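Workshop tips: software for cloth folding
Trerkberg Workshop Pages > Software > Cloth

These tips cover the recording, perception and planning side of folding flat textiles: dish towels, napkins, small table runners. Mechanical tips are on the gripper page. Commands are for Madar 2 and later.

Before recording

Start the logger before picking up the grippers. Madar stamps the first message it receives as time zero, and a gripper that is already moving gives a bad zero for the width channel.

Close both jaws fully, open them fully, then close them again. Do this once per session, left hand first. The width filter reads its limits from this motion. If the plot shows a flat line on one side, reseat the cable at the gripper end and repeat.

Check the clock offset between the two hands. Anything under 2 milliseconds can be left alone. Above that, restart the sync service. Editing the offset by hand in the session file works for playback and breaks the export.

Leave slack in the cables. A tight cable pulls on the wrist at the end of a long reach, and the pull shows up in the trajectory as a small hook that the policy will learn.

Segmenting the cloth

Printed fabric on a plain surface is easier than plain fabric on a plain surface, with one exception: a stripe close to the hem. The edge detector takes the stripe for the hem and places the grasp points too far in. Set hem_source to contour instead of gradient. With the contour setting, the outline is taken from the whole mask and the print is ignored.

White cloth under a strong lamp will clip. Lower the exposure until the brightest part of the weave still has texture, then lock it. Auto exposure shifts when sleeves enter the view, and the mask shifts with it.

Pick a table cover with a color that does not occur in the print. Pale covers are fine. Keep the cover itself smooth, as wrinkles in it come out as false cloth edges at low light.

Mask out the forearms. The stock arm mask was trained mostly on bare arms and light sleeves. For dark or patterned sleeves, raise the dilation to 16 pixels and look at the wrist area frame by frame in one short clip before running the batch.

Planning the fold

Hamance takes the four corners and a fold line. Give it the corners in the same order every time, clockwise from the far left. A swapped pair does not raise an error. It gives a valid plan for a cloth lying the other way up.

For two-handed grasps on the near hem, set a minimum jaw distance. The default is zero, and the collision check uses the bare gripper model. Anything mounted on top, such as a tracking plate, has to be added to the model file by hand. Measure it at its widest angle.

Lift height should be a little over half the fold length. Higher lifts let thin cotton swing, lower ones drag the layer underneath.

Keep the approach slow over the last stretch and fast elsewhere. One speed for the whole path wastes time and makes the pinch worse.

Calibration

Run Hviid at the start of the day and after anyone moves the table. The report ends with a single residual. Write it in the session notes even if it looks normal; drift is much easier to find with the old values next to it.

If the residual jumps and the table has not moved, check the plates for a loose screw before suspecting the software.

Files and cleanup

Cut the idle time at both ends of each clip. The trim tool does this from jaw motion alone, so it will also cut a still hand that is holding the cloth in place. Turn on keep_closed to prevent this.

Label failed folds as failed and keep them. Our October set had 217 of them in 2,000 clips, and the grasp scorer was trained on those together with an equal number of good ones.

Name the fabric in the metadata by print and color, with no item numbers. Item numbers change between orders and the search field does not match partial strings.

For hem work, record short clips with both jaws near the edge of the cloth, and change the spacing between the hands from clip to clip. Smooth the cloth flat again before each start. 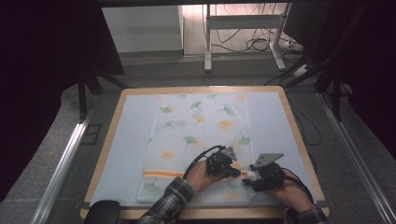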